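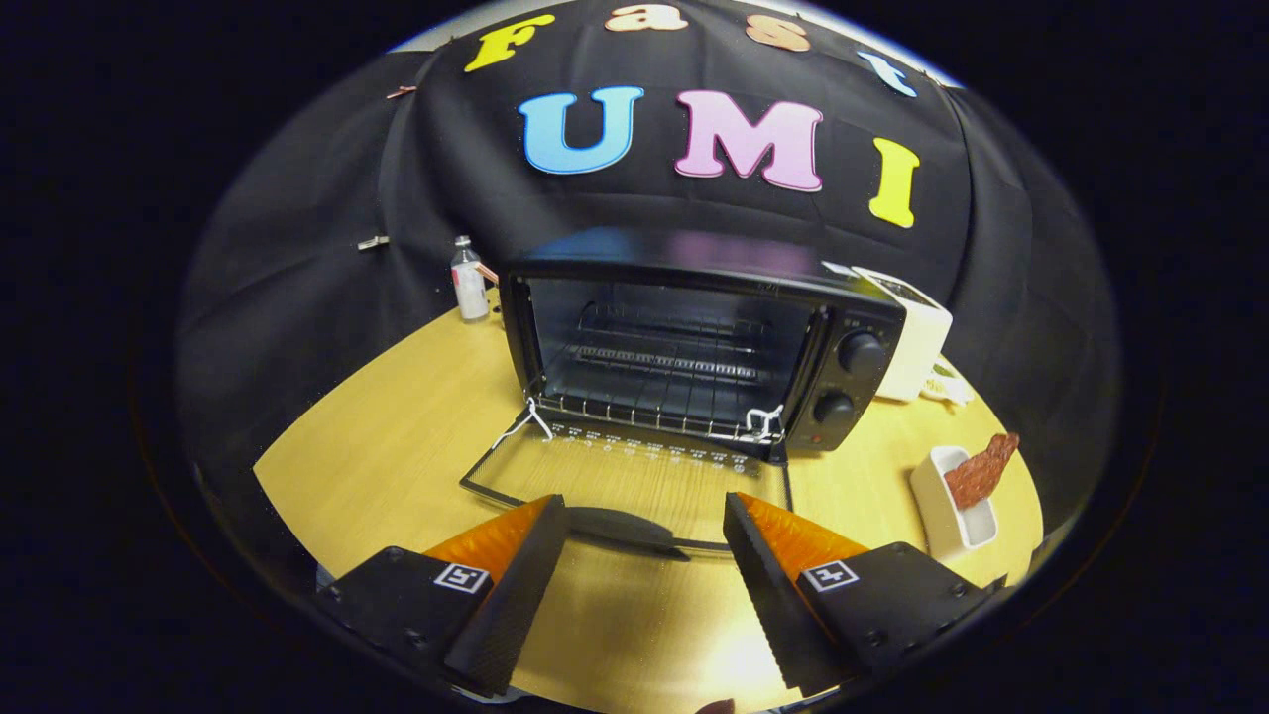 Prikum sets aside money for hand-held grippers in next year's budget

Friday, December 20, 2019

Kitchen equipment tester Prikum will buy 17 hand-held grippers in the new year and put off a decision on a second robot arm until the summer at the earliest.

The order was approved this week as part of the company's equipment plan. Each gripper has two fingers with soft orange pads on the inside and a square black-and-white marker on the side. A person holds it and does a household job with it while a camera on the tool records the work. The recordings are then used to train the arm.

Prikum already has one arm, bought two years ago from Barnik, and had been expected to ask for another. Staff told managers in the autumn that the arm they have is idle for much of the week while they wait for enough recordings to train it on.

"We were about to pay for a second machine with nothing to teach it," said Hrvoje Ristić, who runs the automation group. "The grippers cost far less and we can have several people using them on the same day."

The first jobs on the list are to do with small ovens: opening and closing the glass door by its handle, putting food on the rack and taking it out again, and turning the knobs. Toasters and kettles come next. Prikum tests these appliances for shops and makers, and much of the work is the same movement done over and over. An oven door may have to be opened and shut 3,000 times before a report can be signed off.

At present that is done by hand or on rigs built for a single model. The rigs are quick but have to be altered whenever a handle changes shape, and the workshop has a backlog of alterations going back to the spring. Ristić said the rigs would stay for the longest runs.

Three suppliers were asked for prices. Grovix was chosen for the grippers, with delivery in two batches. The first batch is due at the end of January and the rest will follow once the first has been checked. Barnik also bid but could not meet the January date. The third firm offered to rent the tools by the month, which worked out dearer over a year.

The plan also covers spare finger pads, memory cards, storage for the recordings and two more tables for the test room. Pads are listed as a running cost and not as equipment, a change from last year, when worn parts for the arm were charged to the purchase budget and it ran out in October. Staff time is the largest single item. Prikum expects to need around 201 hours of recording for the oven work alone, and most of that will be done by existing testers, who will be given two mornings a week for it.

Not everyone in the company was in favour. The test room already has to be booked a fortnight ahead, and the team that handles urgent work for shops asked that recording should stop whenever a recall test comes in. That has been agreed. The same team wanted a written limit on how long one person can use a gripper without a break, and a draft is due before the first batch arrives.

Prikum has not given the total cost. It said the grippers, parts and tables together came to less than half the price quoted for a second arm.

A review is planned for June. If the arm can manage the oven jobs by then on models it has not been trained on, a second one will go back on the list for the autumn. If it cannot, the money will be spent on more recording.

The office at Rashti, which tests vacuum cleaners and irons, is not part of the order. It will be lent two of the grippers from the second batch and has been asked to put in its own request by the end of March.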